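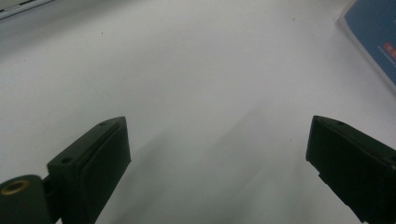 *Attachment 1. White surface, box off it. A few tiny dark specks.*

**Ticket 3019: Snack box lid not sealing / specks on white surface**
Opened: January 7, 2022
Location: Sandcombe, upstairs kitchen
Opened by: Hiếu Hầu
Assigned: Lụa Tô
Priority: low (was set to high, changed by me. LT)

**Original report (Hiếu Hầu)**

The plastic box with the blue seal is not sealing. Crackers in it go soft in a couple of days and there are dark specks on the white surface where it sits, which I think are coming out of the box. I wipe them up and they come back. Please replace the box and check whether we have bugs. I would like this handled before we put any more food out.

**Lụa Tô**

Taking this one. Before anybody orders anything, that is three claims in one ticket and I only see evidence for one of them. There are specks. I'll give you that. I don't see how we get from specks to a bad lid, and I really don't see how we get to bugs.

Questions for Hiếu:

- Were the crackers in a closed sleeve inside the box, or loose?
- When you say you wipe them up, with what? Dry paper towel?
- Do the specks show up on days when the box hasn't been moved?

**Hiếu Hầu**

Loose, mostly. Dry paper towel. I don't know about the third one, I don't stand there watching it.

**Lụa Tô**

OK. So a dry paper towel on a pale surface moves specks to a different part of the surface. "They come back" may only mean they never left. Going to try a damp cloth first and look again in the evening.

**Magdy Ouali**

For what it's worth we had the same complaint about the last box and it got replaced and then we had the same complaint about this one. Both were Lasach. Maybe stop buying Lasach.

**Lụa Tô**

Or maybe the box was never the trouble. If two boxes in a row have the same fault I start looking at what they have in common, and that's us.

### Check 1: the surface

Cleared it, wiped it with a damp cloth and a drop of dish soap, then went over it with a clean cloth. Most of the specks came up. Two didn't. I went at those with a fingernail and they are in the surface, or so stuck that it makes no difference. They aren't crumbs and they aren't alive.

The ones that came up I pressed between two bits of clear tape and looked at under the desk lamp. Brown-black, uneven, hard. They crush to powder. My bet is burned toaster crumb. The toaster lives 9 inches from where the box sits and its tray was full when I pulled it. I can't prove it. It smelled like toast, though, which seeds and bug droppings don't.

Also, for whoever looks at the attachments and gets worried: a gray patch on that surface isn't automatically a stain. I put my own hand over it at lunch and got a nice gray smear, which left when I took my hand away. Magdy spent a while scrubbing at something last fall that I am now fairly sure was the shadow of the kettle.

**Magdy Ouali**

It was not the kettle.

### Check 2: the lid

The usual advice for a snap-lock box that "won't seal" is to fill it with water and turn it over. People like this test because it looks dramatic. I don't trust it much for dry food, because a lid can hold water and still leak a bit of damp air, but it's quick so I did it.

1. Emptied the box. Took out everything, including a packet at the bottom that had been open for who knows how long.
2. Washed and dried box and lid. Ran a cotton swab around under the blue seal. It came out tan. There was crumb packed in the groove at one corner.
3. Filled it half way, snapped all the sides, turned it over on a dry dish towel for 6 minutes. No drip, no wet ring.
4. Did it again with the clips on one short side left open, which is how I have found it every single time this week. Leaked right away.

So the lid seals when you shut it. I'd like that written down somewhere people will read it.

**Thiện Hoàng**

You cleaned the groove before you tested it. So you don't know if it sealed before.

**Lụa Tô**

Fair. I should have tested it dirty. I'm not going to pack crumbs back in there to find out, but yes, I can't say whether it was the groove or the open side. Could be both. It still isn't a reason to buy a box.

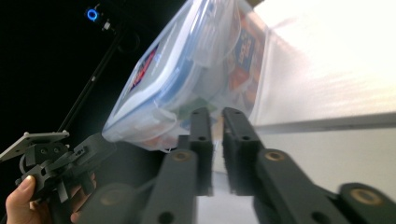
*Attachment 2. The clear box with the pale blue rim, held up, packaging inside.*

**Lợi Tiêu**

I looked at the second attachment and I think the box is overfilled. There's a printed package with a blue panel jammed right up against the side. If a package that stiff stands up higher than the rim, the lid bows and the clips on that side won't catch. Mine at home does this with rice cakes.

**Lụa Tô**

It is pressed against the right side, agreed. Whether it's pushing on the lid I can't tell from that and neither can you. The top of the box isn't even in it. But it's a better idea than "bad box," so I tested it.

### Check 3: overfilling

Put the same sort of packages back standing up. Lid went on, long sides clipped, one short side needed a real shove and popped open again when I set the box down. Laid them flat instead. All sides clipped with one finger.

That's the first thing in this ticket that would explain why the short side is always open. People try it, it pops, they walk off. I went in thinking it was plain laziness and I'm now less sure.

### Check 4: crackers

Two crackers in the box, laid flat, lid fully clipped. Two crackers on a saucer next to it. Left overnight.

Morning: saucer crackers bendy, box crackers snapped. Thiện bit one of each without being told which was which and picked correctly. One taster and four crackers isn't much of a study, so don't quote it at anybody.

Humidity on the little wall gauge was reading 80, which I find hard to believe for a heated room in winter. That gauge has shown 80 since October. I'm ignoring it, and I'd suggest taking it down.

**Hiếu Hầu**

I still think we should replace it. Bianchini has a set with metal clips and a thicker seal. Reviews are very good.

**Lụa Tô**

The reviews were written by people who had owned it for a week. If you overfill that one it will pop too. Not approving it on this ticket. If the current box fails with the groove clean, the packages flat and every side clipped, reopen and I'll order one and say sorry.

**Hiếu Hầu**

And the bugs?

**Lụa Tô**

Sticky card from Grulteck went down behind the toaster. I pulled it this morning. It caught lint and one sesame seed. The box it came in promises to "detect activity early," so do with that what you like. I've put a fresh one down and will look again before I close.

### What to do for now

- Damp cloth on the white surface. Dry towel just pushes things around.
- Empty the toaster tray. It slides out from the back.
- Packages flat in the box. If it doesn't fit flat, it goes in the cupboard.
- Clip all the sides. Press the corners first, then the middle.
- Swab under the blue seal when the box gets washed. The seal does pull out, but I wouldn't, it's a pain to get back in straight.

The two marks that are in the surface stay. Please don't report them again, and please don't take the scouring pad to them.

**Magdy Ouali**

Toaster tray done. There was a raisin in it.

**Lụa Tô**

Noted. Second card: clean apart from lint. Surface this morning had one new speck, next to the toaster, on the side away from the box. Short side of the lid was open again, with two packages standing up in it.

Status changed to **Waiting**. Cause on file: "overfilled / not clipped, probable." Leaving the word probable in.

**Thiện Hoàng**

The standing ones were me, sorry. Moved them.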